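How to Get a Small Room Ready for Pollen Season

Posted Apr 1, 2021

I've been sneezing since the middle of March, so you get this post a little earlier than I'd planned! A few of you asked how I keep one room in the apartment livable when every tree in Mellstead decides to let go at once. My answer is pretty boring (cleaning, mostly), but the order you do things in matters more than I used to think, and I got it wrong for years.

Pick one room. I know, you want the whole place done, and so did I. But one room you can really shut off beats four rooms you half did, and if you're going to pick, pick the one you sleep in or the one you work in. Mine is a little room with a hard floor and one window. If yours has carpet you can still do all of this, it just takes longer and you'll want to vacuum twice.

What I use:

A vacuum with a decent filter
Two or three microfiber cloths
A bucket and plain warm water with a tiny squirt of dish soap
A flat mop
An air purifier that's big enough for the room
Weatherstrip tape, if your window leaks

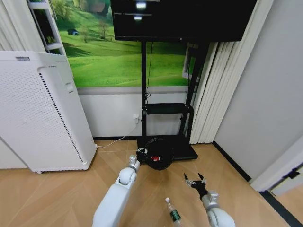
Photo: Mendes Home Library

Step 1. Close the window and leave it closed

Sounds obvious. I used to clean with the window wide open for the "fresh air" and then wonder why there was yellow dust on the sill an hour later. Close it before you start, and check the seal with a strip of tissue paper on a windy day. If the tissue moves, you've got a gap. I used a roll of Dakora foam tape on mine and did the whole window in one evening with a show on.

Step 2. Start high

Top of the door frame, top of the closet, curtain rod, light fixture. Use a damp cloth, never a dry one, or you're just tossing it all into the air to land on your head. Rinse the cloth way more often than feels necessary. If you have curtains, take them down now and get them in the wash so they're going while you do everything else. (I forget this every single year and end up doing the curtains last, over a clean floor, muttering.)

Step 3. Do the soft stuff

Bedding, throw blankets, cushion covers, that one hoodie that lives on the chair. Wash what you can on the hottest setting the label allows. And don't hang any of it outside to dry, please. I love the smell too, but sheets on a line in spring are basically pollen nets.

Step 4. Floor, twice

Vacuum first, slowly, and then damp mop. Pull things away from the wall instead of going around them. The strip along the baseboard is where it all piles up, especially behind anything with a cord. Work backward toward the door and let the floor dry before you walk on it.

Step 5. Set up the purifier properly

Check the coverage number before you buy. It's printed on the box or buried in the manual, and it's usually given for one fan speed only, the loud one. I buy a size up and run it on medium, so I can sleep through it. Give it plenty of space on whichever sides it pulls air in from, keep it out from behind the door, and wipe the intake every couple of weeks. Mine looked like it was wearing a sweater the first time I remembered to check!

About filters: write the date on the new one with a marker when you put it in. I pay around $40 for a replacement and I'm not throwing one out early on a guess. 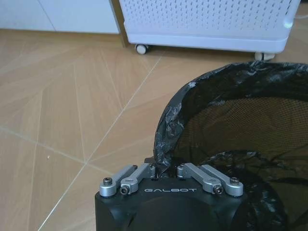

Step 6. Keep the outside outside

Now the room is clean and you have to defend it, which is the part I'm worst at. Shoes stay at the front door. Jackets too. If I've been out walking for a while I change clothes before I go in, and on bad days I rinse my hair at night so I'm not rubbing it all into the pillow. The cat, Flimov, gets a quick wipe with a damp cloth when he comes in off the balcony. He hates it and holds a grudge until dinner.

How often do you have to do all this?

The big clean is once, at the start of the season. After that I do a short version every week, so damp cloth on the surfaces, vacuum, mop, and fresh pillowcases. It takes me 50 minutes if I don't get distracted. If the pollen count is really high I'll mop an extra time midweek and skip the rest.

One more thing on humidity, since it always comes up in the comments. A purifier won't fix damp air. If your window fogs up in the mornings, you need a dehumidifier or a better fan in the bathroom, and I'll do a separate post on that once I've finished testing mine.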